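2026-07-18

# Dos brazos, una celda: notas sobre separación, cableado y paradas

Llevo un tiempo posponiendo esta entrada porque el tema no se presta a conclusiones rápidas. La norma general sobre robots industriales está escrita pensando en un fabricante, un integrador y un usuario final bien diferenciados. En una celda pequeña de ensayo, donde la misma persona monta la pinza por la mañana, programa a mediodía y ejecuta por la tarde, esos tres papeles se mezclan y parte de las obligaciones se queda sin dueño. Lo que sigue es el conjunto de reglas que aplico yo, con las razones cuando las tengo claras. Donde sólo es costumbre, lo digo.

La referencia de partida es ISO 10218, partes 1 y 2, y para la evaluación de riesgos ISO 12100. No voy a resumirlas. Quien trabaje con esto debe tener acceso al texto vigente y no a una copia heredada de otro proyecto; en Sorkcombe encontré hace unos años una carpeta con una edición retirada que todavía se citaba en los informes internos.

## La herramienta forma parte del robot

Un manipulador con los bordes redondeados y limitación de fuerza en los ejes no es «colaborativo» por sí mismo. Lo es, o no, la aplicación completa: brazo, pinza, pieza, utillaje, trayectoria y tarea. Es la idea que más se repite en los cursos y la que menos se aplica después. He revisado evaluaciones de riesgos impecables en lo relativo al brazo, con una sola línea dedicada a la pinza: «según catálogo del fabricante».

En una pinza de dos dedos articulados reviso como mínimo:

- Puntos de atrapamiento entre eslabones, con la pinza abierta, cerrada y en al menos una posición intermedia. El hueco máximo no siempre coincide con la apertura máxima.
- Cabezas de tornillo y ejes que sobresalgan del contorno.
- Comportamiento ante pérdida de alimentación: si mantiene la pieza, si la suelta o si depende de la carga.
- Estado y fijación de las almohadillas de los dedos. Una almohadilla despegada modifica la fuerza de agarre efectiva y el punto central de la herramienta.
- Masa y centro de gravedad declarados en el controlador.

El último punto merece un párrafo propio. Si se añade un accesorio a la muñeca (un sensor, un soporte, una cámara) hay que actualizar la carga útil en el controlador. Aunque el accesorio pese poco, la detección de colisiones en muchos equipos compara el par medido con el par calculado a partir del modelo. Un modelo incorrecto desplaza el umbral, y lo hace de manera distinta según la postura. El síntoma habitual son paradas falsas con el brazo extendido; alguien sube entonces el umbral para que dejen de molestar, y la función de seguridad queda degradada en todo el volumen de trabajo.

Mi regla: cualquier cambio en la muñeca obliga a repetir la identificación de carga y a anotar el valor anterior y el nuevo. El umbral de colisión no se toca en la misma sesión.

## Dos manipuladores con volumen compartido

Cuando dos brazos pueden alcanzar el mismo espacio hay que decidir quién manda. He visto tres planteamientos:

1. Exclusión física. Topes mecánicos en la base o distancia suficiente entre bases. Es el más robusto y el que más espacio desperdicia.
2. Exclusión lógica por zonas. Cada controlador pide permiso antes de entrar en el volumen común. Funciona si la petición y la concesión pasan por entradas y salidas de seguridad. Si van por una variable compartida en una red de uso general, es una medida de proceso y no debe figurar en la evaluación como medida de seguridad.
3. Coordinación completa desde un planificador único. Es cómoda para programar y la más difícil de validar.

Para ensayos uso la segunda, con la velocidad reducida dentro de la zona común. La parada de emergencia es única para toda la celda: cualquier seta detiene los dos brazos. Parece obvio, pero si los dos controladores se compraron por separado cada uno trae su circuito, y enlazarlos requiere un relé, un esquema y una tarde de trabajo. La evaluación debe contemplar además el rearme. Soltar la seta no puede poner en marcha nada, y el rearme de un controlador no debe rearmar el otro.

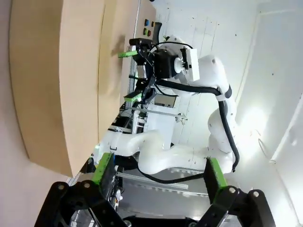

La distancia mínima entre ambos se comprueba con las herramientas montadas y en la peor configuración de codo. El simulador suele cargar el modelo del brazo desnudo, o una pinza genérica, y la geometría que falta es precisamente la que se adelanta al resto. Añado 41 mm al contorno medido de cada herramienta. La cifra viene de una hoja de cálculo propia (error de calibración entre bases, distancia de frenado a velocidad reducida, holgura del cable) y no sale de ninguna norma. Quien quiera usar un margen parecido tiene que calcular el suyo.

La calibración entre bases la repito siempre que se afloja un anclaje, aunque se vuelva a apretar en la misma marca. Sobre perfil de aluminio es fácil desplazar una base al corregir otra cosa.

## Cableado exterior

El cable que va por fuera del brazo es la avería más frecuente de mi registro. De las 12 intervenciones no programadas que anoté el último año completo, 5 fueron de cable o conector. Ninguna fue un fallo interno del robot.

Reglas que aplico:

- El bucle de holgura se dimensiona con el eje de la muñeca en ambos extremos de su recorrido, no en la posición de reposo.
- Si la holgura necesaria resulta excesiva, se limita el eje por software de seguridad antes que alargar el cable.
- Las bridas no se aprietan sobre la cubierta del cable. Uso cinta de gancho y bucle en los tramos móviles y brida sólo en puntos fijos.
- El radio de curvatura se toma de la hoja de datos para uso dinámico. La misma hoja suele dar otro valor, menor, para instalación fija, y es el que todo el mundo copia.
- Un cable suelto por debajo de un eslabón cuenta como punto de enganche y entra en la evaluación.

En una celda que monté para Claeys los cables pasaban por una funda textil a lo largo de todo el brazo. Quedaba limpio y ocultaba el desgaste. La retiramos en diciembre, al encontrar la malla de un cable a la vista a la altura del codo, y desde entonces prefiero el cable visible aunque el resultado sea menos presentable.

## Mandos y su colocación

IEC 60204-1 trata los colores de los accionadores y poco margen deja: rojo para emergencia, azul para rearme u otra función obligatoria, y una serie de preferencias para marcha y parada. La discusión práctica suele estar en otro sitio, en la posición. Un mando de marcha debe accionarse desde fuera del volumen protegido y con visión sobre él. Si para pulsarlo hay que estirar el brazo por encima de un raíl, está mal puesto, con independencia del color.

También etiqueto los mandos que no están conectados. En Arkorel había una botonera antigua, desconectada desde una reforma, y durante una formación dos personas la señalaron como parada. Un mando inactivo con aspecto de mando activo se desmonta o se tapa. La etiqueta es la solución provisional - y como toda solución provisional, conviene ponerle fecha.

## Registro

Todo lo anterior cabe en una hoja por celda. La mía tiene 11 campos. Copio los que más uso:

| Campo | Cuándo se rellena |
|---|---|
| Carga útil y centro de gravedad | Cambio en la muñeca |
| Suma de verificación de la configuración de seguridad | Inicio de cada sesión |
| Límites de eje modificados | Al modificarlos |
| Prueba de parada, por cada seta | Semanal |
| Estado del cableado exterior | Inicio de cada sesión |
| Calibración entre bases | Tras mover un anclaje |

La suma de verificación es la comprobación más rentable. Se lee en la consola y se compara con la anotada. Si no coincide, no se trabaja hasta saber qué cambió. Me ha pasado dos veces; en ambas se había restaurado una copia de seguridad antigua para recuperar un programa, y con el programa volvieron los límites de ejes anteriores.

La plantilla que uso deriva de la de Cilton, con los campos reordenados y sin el apartado de firmas múltiples, que en un equipo pequeño se rellenaba siempre con la misma mano. Mantengo una sola firma y la hora. Me falta por resolver cómo registrar los cambios de trayectoria menores: si se anota cada punto reajustado la hoja se vuelve ilegible, y si no se anota ninguno se pierde la trazabilidad dentro de la zona común. Por ahora anoto sólo los puntos que caen dentro de ella.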